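4.2 Writing circles and the decision to speak

We were delighted by how quickly the writing circles took hold. When the Rovico centre opened its doors to care workers and cleaners on temporary visas, we expected a handful of regulars. By the end of the first season 319 people had come at least once, and many had brought a cousin or a housemate along with them!

The circles were simple. Members wrote by hand for half an hour in whatever language they liked, then anyone who wished could read aloud. Of the 1,361 pages handed to us for this study, most were letters: to children, to parents, to former employers, and in a few wonderful cases to the writer's own younger self. Complaints about unpaid hours turn up again and again, but so do recipes, jokes and long arguments about football.

What excited us most was the change in January, when members of the Plandix circle began reading each other's work aloud with permission. A writer who was too shy to read could sit and listen to her own words in a friend's voice. Several told us this was the first time they had heard their story treated as a story, with a beginning and a shape, and two went on to read for themselves at the spring gathering (see Section 5).
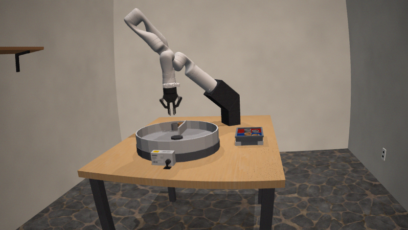 Figure 3. Simulated robotic arm over a table.

Housework came up in nearly every session, and it led to some of the liveliest talk we recorded. Members of the Visser circle were keen to discuss who, or what, might be doing their jobs in twenty years. One woman wrote a very funny monologue for a machine on its first day in a big house, waiting for instructions and getting three sets at once. The white arm in Figure 3, folded high over its table with the wrist pointing straight down, is close to the character she gave us, a polite worker with its head bowed. Her listeners picked up on the posture at once, and the talk moved from machines to the ways they had been told to stand when guests were in the room.

We coded that discussion under both "dignity" and "future of work", and the overlap between the two turned out to be much larger than our first reading suggested. The Sarotar circle, which met in the evenings and drew mainly on hotel staff, showed the same pattern in its letters, and we take these up in the next section.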